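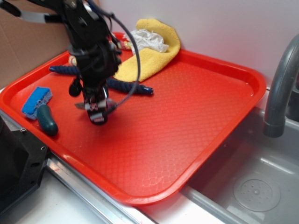 LANGAT HOUSE, March

Residents and staff are advised that the shared kitchens at Langat House have moved to a tray system for items left beside the sinks. Each kitchen has been issued a large red tray with a raised rim, to be kept on the counter next to the basin. Cloths, towels and small belongings found on the counter are to be placed on the tray and are not to be left on the draining area or pushed behind the faucet.

The change follows a review of the shared kitchens carried out over the winter by Gert Dlamini, facilities manager, and Zihan Xia, who coordinates resident services. The review found that most complaints about the kitchens concerned the counter beside the sink. Residents reported that they could not set down a pot or a cutting board without first moving other people's things, and that items moved in this way were frequently lost.

"We looked at cupboards, hooks and baskets," Ms. Xia said. "The difficulty with all of them was that people could not see what was inside. With a tray, you can see at once whether the thing you are missing has been found."

The trays were supplied by Huvance and have a textured floor in a fine crosshatch pattern. They are large enough to hold a folded towel, a cloth and several smaller items side by side. The rim keeps crumbs and small pieces from rolling into the basin. Trays should remain on the counter at all times and should not be used for serving food, for drying dishes or as a cutting surface.

Cloths and towels

Yellow microfiber towels are for counters and tables. White cloths are for drying hands and dishes. Both may be set on the tray between uses, and residents are asked to fold them first. A cloth that has been wadded up and left overnight does not dry properly and will be sent to the laundry the following morning. Replacement cloths are kept in the linen closet on each floor. Residents who bring their own should mark them with a room number, as unmarked cloths are washed and returned to general use.

Paper towels and used sponges are not to be placed on the tray under any circumstances. A covered bin is provided under each sink.

Toys and small belongings

Families with young children make regular use of the kitchens, and toys are among the items most often left behind. Staff will place these on the tray with everything else. Toys found on the floor will be rinsed first. Parents are asked to check the tray before leaving the kitchen in the evening, particularly for small pieces that a younger child might put in the mouth.

Metal items

Flat metal pieces, blades and other loose parts need separate attention. Any resident who finds such an item on a tray should not cover it with a cloth or towel, and should tell the duty desk at extension 805. Staff will remove it and keep it in the locked drawer at the desk. Kitchen knives belong in the knife block and should be washed and put away immediately after use.

Mr. Dlamini asked that residents take this part of the procedure seriously. "A towel laid over something sharp is how people get cut," he said. "If you see metal on the tray, leave it in plain view and call the desk."

Clearing and cleaning

Trays will be cleared every morning at 10:30. Items not claimed by that time will be taken to the duty desk and held for 17 days, after which usable articles will be donated and the remainder discarded. The trays themselves will be washed by staff in warm water with dish soap. Residents are asked not to use scouring pads, which can damage the pattern on the tray floor and make it harder to clean.

Kamol Sangkhawat has been appointed to oversee the daily clearing on floors 2 and 4. Erasto Kombo will be responsible for the remaining floors and for the ground-floor kitchen adjoining the dining room. Questions about a missing item should be directed to the duty desk in the first instance.

The arrangement will be reviewed at the end of June. Comments may be left in writing at the desk or given to any member of the resident services staff. Requests already received for a second tray in the ground-floor kitchen are under consideration, subject to the counter space available beside the basin.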